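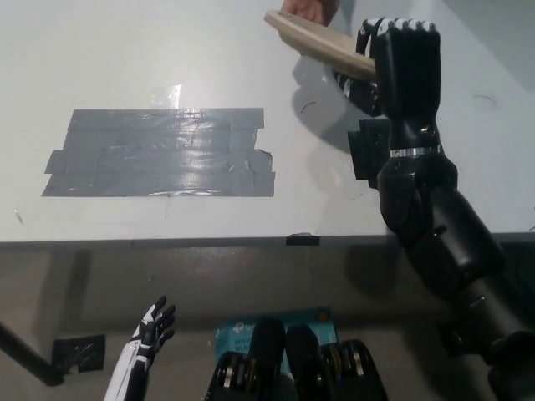 Progress report, handover cell, Miltmont site
7 Jul 2022
Prepared for the Habte equipment fund

Status

The cell is running again after the June stoppage. Both arms are back in service and the handover routine, in which a person and the robot hold the same wooden board, is being used daily. We are inside the budget for maintenance. The delivery date for the Illden report does not change.

Work done since the last report

The right wrist had developed play that showed up mainly when the hand gripped a board by one end. We took the wrist down, cleaned the seat, fitted a new ring and retorqued the fasteners. The job took 2 days, including recalibration. The arm then completed 122 handovers before the next check, and no play was found.

The thumb on the same hand was closing late. Its screws were tightened and the closing position was set again in software. We now check those screws at the start of each shift.

The tabletop is still patched with duct tape. It is wrinkled and one corner has started to lift. It does not affect gripping, but it throws a bright reflection that the head camera sometimes picks up during the approach. We would like to replace the top with a matte one. Kulirlow has quoted 20 working days for it.

The left arm needed only routine care: joint inspection, cable check and a wipe-down of the outer panels.

Problems still open

The release step remains the weak point. When the person pulls on the board at an angle, the fingers can hold on too long. We have lowered the grip force once and will lower it again after the next inspection. Until then, only trained staff take the other end of the board.

We are short of spare finger segments. There are 2 left on the shelf, and the order placed in June has not shipped.

Next period

Order the new tabletop, if approved
Second grip force adjustment on the right hand
Full inspection of both wrists
Update the written start-of-shift checklist

We ask for a decision on the tabletop before the next review so that the swap can be done together with the wrist inspection.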